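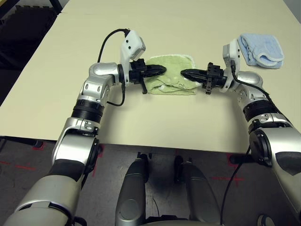 About the Bench

Vekulside is a small repair and setup shop. We look after two-armed machines for people who would like them to keep working, and most of what we know we learned from one of them, a white one that folds towels. Its name on the paperwork is Jutum Station 4. Stations 1 to 3 were planned in some detail and never bought.

How we started

Mikkel Þrastardóttir took the unit on when it needed a new wrist cable and the previous owners wanted the floor space back. She fixed the cable on a Saturday. The following week it needed the other one. By September she had a lease, a sign painter and a drawer labeled CABLES (GOOD) next to a much larger drawer labeled CABLES.

The building dates from 1887 and was put up for a rope merchant, so the site has a long history of things getting tangled. The floors slope. We mention this because customers ask why we put red tape on the floor, and the answer is that a base moved by the width of a thumb will reach for a towel where the towel used to be. After mopping, check the tape. If the tape has come up with the mop, call Mikkel before you put it back by eye.

What we do all day

Chukwuemeka Okoro runs the bench and wrote the morning routine, which is taped inside the cupboard door and goes roughly like this. Power off. Wipe the gripper fingers, both sides, and pick the lint out of the joint rings with a soft brush. Follow each cable by hand from the wrist to the elbow and feel for flat spots. The loops should hang loose enough to let the wrist turn and stay clear of the fingertips. Clean the sensor faces on top of the wrists with a dry cloth. (One of our towels is not a dry cloth. We have had this conversation.)

Then power on, and the arms go to the middle of the table and meet over a test towel. We like a green one with a white trim, as the edge is easy to judge from across the room. The tips should come close and leave a gap. If they touch, the right arm gets its zero set again, which takes one person, one hex key and more coffee than you would think.

A full service is booked every 195 hours of running time. The meter on Station 4 currently reads 3855, and it has had every one of those services, plus several it didn't ask for.

Parts and paperwork

Gripper fingers come from Ogundipe, who pack them beautifully and never on the day they said. Joint seals and covers come from Kummont. We keep spares of both, and we write down every screw we replace. The logbook is on paper. It has survived two laptops.

We don't sell machines, and we don't write folding software. If your robot folds a bath towel into something like a sleeping cat, we can tell you whether the wrist is at fault. If the wrist is fine — it often is — we'll say so and charge you for the hour.

Coming to see us

Visitors are welcome in the afternoon, once the morning checks are done. Ring the lower bell; the upper one belongs to the dentist. Bring your logbook if you have one, and your cables even if you think they're fine. Please stay outside the tape while the arms are powered, and leave the towels where they are.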